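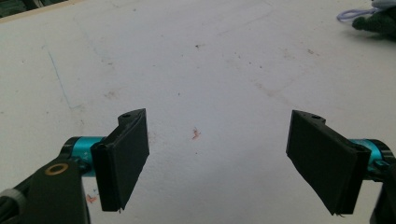
# Waneo tabletop set

Hello, and thank you for taking an interest in our little collection. Waneo is a set of over 3000 short recordings of people doing ordinary table jobs with a hand-held gripper: picking things up, putting them down again, turning them round, passing them into a tray. It was put together for teaching a learning system how to handle small household objects, and we'd be delighted if you found some other use for it too.

## What you get

Each recording has the wrist video, the finger opening over time and a plain sentence saying what the person was asked to do. Everything is sorted into 11 tasks, one folder per task. The folders named Osano and Brunner come from our two rooms, and the tasks are the same in both – only the tables and the light differ.

## How we record

Every take begins with the fingers open and nothing between them, held still for three seconds. Please keep those seconds in if you can! We line up the timing from them, and trimming them caused us no end of bother in version 2.

Worn finger pads are left on until they slip, so grip varies a fair bit between early and late takes. The tables aren't scrubbed clean of pen marks and stains either, as we'd like the system to cope with them.

## Known gaps

Very few left-handed takes, and hardly any with glass. The Skosum loader still reads the task sentences as Latin-1, so umlauts come out wrong.

Contact: Rainer Diekmann, Waneo | © Waneo contributors | Back to top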